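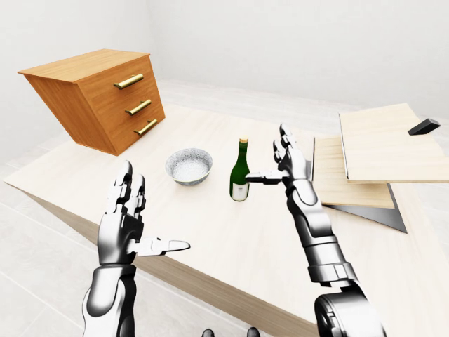
I stopped by the old bank building in Ulurside this week to see what the packing crew at Kiani are up to, and I ended up staying most of the morning, which tells you something. Kiani ships secondhand housewares, the kind of stuff that never comes in the same size twice, and starting in February the table-clearing step on one of its lines will go to a two-armed robot called Tullum. Right now all of the practice happens on a computer, in a simulated room with a table and household things on it, and two of the regular packers get paid time off the line to run it.

One of them is Róisín Rafferty. She used to pack the fragile orders (bowls, bottles, anything with a lid that falls off) and now she spends half of each shift at a desk upstairs, setting up tables for the robot to deal with. She told me she gets to pick what goes where, and that she likes making it awkward. A bottle near the middle, a bowl close by, something with drawers shoved up in the corner. "That's what my bench looks like on a bad day," she said, and I believe her – I saw her bench!
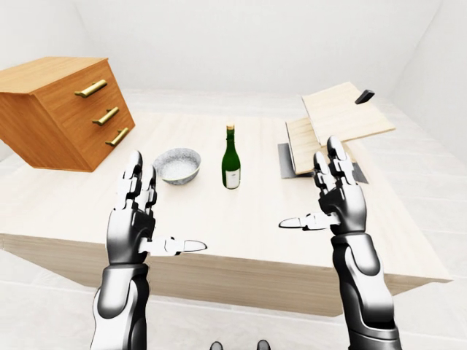 ULURSIDE, Oct 1, 2025

So what changes for people? I asked that a lot, and got different answers depending on which floor I was on.

The company says no jobs go. There are 58 people on the packing floor and Mieczysław Piątek, the site manager, says there will still be 58 in the spring. What does change is the rota. The late shift, which people have been complaining about for as long as I've been writing this column, gets shorter by an hour, and the two upstairs desks become regular posts with their own pay grade. Anyone on the floor can put in for one. You don't need to know how to code, just how to pack.

The desk work is slower than I expected. A practice run gets set up, the hands go out over the table, and Róisín watches and writes down what she would have done with her own. The crew logged 1711 runs over the summer and the plan is to get to 2407 before a real arm goes anywhere near the building. She showed me her notebook. It's full of things like "come in from the side" and "thumb too far over," and one page that just says "NO" with a line under it.

Her notes go to a small software outfit called Wollodent, which makes the changes and sends back a new version, usually by the next morning. Before, she says, a new piece of equipment would show up on the floor with a laminated sheet taped to it and that was your training. This time she has met the people writing the sheet, and she has already made them rewrite it once.

Not everybody is sold. A few packers told me the quick jobs are the ones they use to catch their breath, and if Tullum takes those, what's left is eight hours of the hard stuff. I think that's a fair worry. Mieczysław says breaks will be looked at again after the first month, and I did ask him whether that was in writing. It will be, he said. I'll check.

There's also the money. The desk posts pay 700 more a year, and the floor doesn't get that, even though the floor will be working right next to the thing. The union rep is taking it up at the next pay talks.

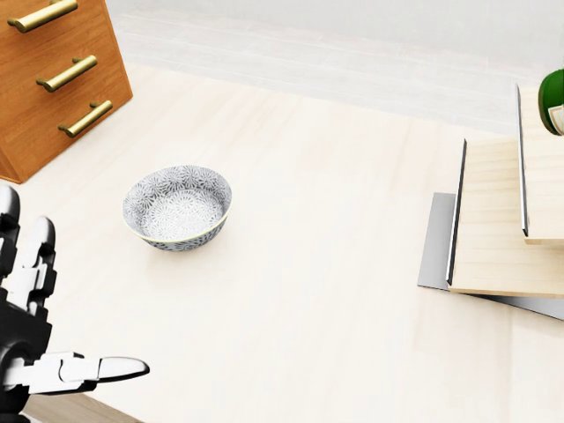

Tadeusz Tokarz wrote in after I put a few lines of this up last night, and he sees it differently. He says the bump for the desk posts is too small if anything, that teaching somebody your job has always been a job in itself, and that he trained new packers for years without a cent extra. What he'd like to see is the desks rotated so it isn't the same two people sitting down every day while everyone else's knees go. He also wants to know who gets called when Tullum drops something on a night shift, and whether that person is paid for the call.

I passed both questions along. Rotation is "being talked about," according to Mieczysław, and there's a sign-up list by the time clock for people who want to try a session upstairs before February. As for the night calls, he's going to get back to me.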